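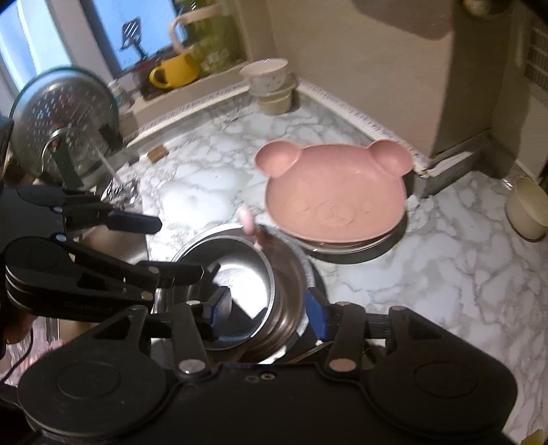 Pince à main, bols inox empilés entre les mors, assiette rose en forme d'ours à côté.

Rechercher dans les fiches… OK

Catégorie : Cuisine et atelier > Vaisselle > Fiches du club

Saisir et ranger la vaisselle empilée à la pince : réglages et ordre des opérations

Fiche rédigée par Agathe Bailly pour le club de robotique Aubert, groupe « manipulation domestique ». Elle remplace la fiche de l'an dernier, qui ne traitait que les gobelets. Les conseils de rangement valent aussi pour une cuisine sans pince.

1. Préparer le plan de travail

Dégager une bande libre devant les piles, assez large pour poser une assiette à plat. Essuyer le plan avant chaque série. Sur un revêtement clair veiné façon marbre, une goutte d'eau passe inaperçue et la première pile posée dessus glisse. Les couvercles se rangent debout, contre le mur, hors de la course des doigts. Un couvercle en verre ne s'appuie jamais sur une pile que l'on va déplacer.

Pour les séances en journée, noter l'heure. L'inox poli face à une fenêtre renvoie des reflets qui gênent l'appréciation du bord, à l'œil comme pour les scripts de détection de Nandini Mathew. Un store à demi baissé suffit dans la plupart des cas.

2. Composer les piles

Empiler par matière, puis par diamètre. Inox avec inox, céramique avec céramique. Les pièces de forme irrégulière (assiettes enfant à oreilles, raviers, plats à anse) se placent au sommet, jamais au milieu. Une assiette à oreilles posée sur un plat rond tient correctement à l'arrêt ; elle pivote si l'on pousse sur une oreille. La prendre par les côtés, sous les oreilles.

Retirer les couverts glissés entre les pièces avant toute prise. Un manche coincé entre deux piles fait levier et soulève la mauvaise.

Pile de bols : neuf pièces au maximum pour les exercices. Au-delà, l'ensemble se couche dès que la prise est décentrée.

3. Régler la pince

– Vérifier les patins avant la séance. Un patin gras se nettoie au liquide vaisselle dilué, rinçage à l'eau claire, séchage complet à l'air. Pas d'alcool sur les patins Zisberg, il les durcit.
– Contrôler les rivets des biellettes au doigt, pince ouverte. Tout jeu latéral est à signaler à Tarmo Lukoševičius, qui tient le cahier de maintenance.
– Faire passer le câble du côté opposé à la pile et laisser une boucle de mou.
– Ouvrir les mors au-delà du diamètre du bol supérieur, descendre, puis fermer lentement. Les deux patins doivent toucher en même temps. Si un côté touche en premier, rouvrir et recentrer ; ne pas compenser avec le poignet.

4. Séquence de prise

Prendre la pile sous le bord le plus large. Marquer un arrêt d'une seconde après la fermeture. Lever verticalement avant de translater. Si la pile s'incline, la reposer et recommencer : une inclinaison en début de levée augmente presque toujours pendant le transport.

Charge maximale retenue par le club : 300 g. Durée d'une série : 60 secondes, dépose comprise. Le règlement de la coupe Skellunix accorde le même temps, mais il compte une pile renversée comme une série nulle, alors qu'en entraînement nous notons seulement la position de la chute.

5. Défauts fréquents

Glissement à la levée : patins gras ou bord mouillé. Essuyer les deux.

Bol inférieur qui reste sur le plan : prise trop haute. Descendre les mors d'une épaisseur de bord.

Bols coincés l'un dans l'autre : eau froide dans le bol du dessus, eau tiède autour du bol du dessous, puis tourner sans tirer. Convient à l'inox. Pour le verre, rester sur un faible écart de température.

Traces sur l'inox : vinaigre blanc dilué, chiffon microfibre, rinçage. Ne pas employer le côté abrasif de l'éponge, les rayures perturbent ensuite la détection des bords.

6. Rangement en fin de séance

Vaisselle sèche uniquement. Pince ouverte, posée à plat, patins sans contact. Reporter le nombre de séries dans le cahier, avec le nom de l'opérateur. Ruba Matar relève les feuilles le soir même. Les fiches incomplètes ne sont pas prises en compte pour la sélection de mai.

Dernière mise à jour : dimanche 25 avril 2021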